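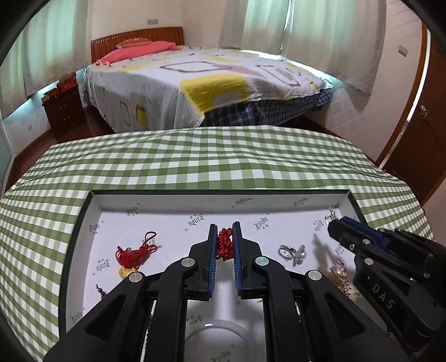
Storing knotted cord bracelets and sparkly jewelry together without everything snagging?

Posted by Pai_and_coffee in Home > Closets and Small Storage

I have been putting off the jewelry for most of the year and on Wednesday I ran out of other things to put off. The collection, if we can call it that, divides into two camps. Camp one is cord: red braided and knotted pieces, the kind you tie on at a festival or get handed by an aunt, plus a few I bought because they were near the register. Camp two is the glittery stuff, mostly silver-colored clusters of tiny shiny bits that I wear twice a year and then find in coat pockets.

At the moment they all live in the lid of a gift box. It's a shallow thing, green on the outside and white on the inside, with little Gothic-looking logos printed all over the lining. I'm fond of it. It is a much nicer box than anything in it. The trouble is that the pieces slide into each other whenever the drawer opens, and the sparkly ones have small edges that catch the cord. Last month I pulled out one bracelet and got three, like a magician with a limited budget.

What I would like to know:

Can cord and the spiky stuff share one shallow tray if I divide it somehow, or should I give up and separate them?

Does knotted cord need to lie flat, or can it be bundled? I've been winding mine into little bundles and my sister says this is how you ruin them. She says this about most things.

Is there any point lining the lid? The white inside is printed paper, I think, and I'd rather not glue anything to it.

I don't want one of those tall jewelry cabinets with a mirror. I have 117 dollars for the whole closet and most of that is already promised to hangers.

3 replies, sorted by oldest

Sreekumar Kamath
Yes, they can share, but give them a wall. I kept a market stall for cord and bead work for nine years and the display trays were all shallow lids like yours, so I have opinions.

Dividers first. Cut strips from a cereal box, as tall as the side of the lid and a hair longer than the inside width, so they bow slightly and hold themselves in place with no glue. Two strips give you three lanes. If one side of the lid is curved or a bit squashed, run the strips parallel to the straight side and put the odd-shaped leftovers against the curve. Slot a short strip across a long one if you need cells: cut each one halfway through and slide them together, same as the cardboard in a case of wine.

Cord goes in one outside lane, metal in the other, and anything harmless goes in the middle. Rings are harmless. So are plain bangles. Earrings with hooks are not harmless and want their own spot, preferably poked through a scrap of card.

On bundling - your sister is half right. Knotted cord doesn't mind a loose coil. What it minds is being wound tight around itself and left for months, because the loops take a set and the bracelet never lies nicely on the wrist again. Make the coil wide enough to get two fingers through. If one has already gone stiff and kinked, hang it from a hook overnight with a clothespin on the end. For the stubborn ones I wet a cloth with plain cool water, dabbed it along the braid and pinned it straight on a towel. Test an inch at the end before you try this on anything red. Red dye travels. I once had a customer bring back a cream tablecloth to make this point, and I had to agree with her.

The same goes for storage, by the way. Don't put red cord away damp on a white lining unless you're looking for a pink one.

For lining, cut a piece of felt or an old T-shirt to the size of the base and just lay it in. The dividers will pin it down. You do lose sight of the logos on the bottom, but you'll still have the ones up the sides.

mulier_makes_do
Separate them. I tried lanes. Lanes work until somebody closes the drawer with a hip.

Small zip bags, one per sparkly piece, air pressed out. It looks like an evidence locker and I don't care. Nothing has snagged in two years. The cord can have the pretty box to itself.

Also 117 dollars on hangers?? What hangers?

EnholmAttic
I'd get a proper stackable tray from one of the Lerno-type organizer places. They have velvet. Mine is in the bathroom and it's been fine except the velvet smells a bit now. I don't own any cord bracelets so can't help with that part.

Comments on this page

Pai_and_coffee
Thanks all. I did the cereal box walls last night around 11, when all my best housekeeping happens. First set was too short and lay down like tired fences, second set is holding. Red cord on the left in wide coils, sparkly things on the right on a square of gray T-shirt. Three of the worst sparkly ones went into bags, so mulier gets partial credit.

One bracelet is hanging off the closet doorknob with a clothespin on it. My sister has seen it and has asked if it is being punished.

Sreekumar Kamath
Leave it till morning. And wrap a bit of tape over the top edge of the dividers if the cardboard starts to fray, the cut edge can catch cord too.

mulier_makes_do
Still waiting on the hangers.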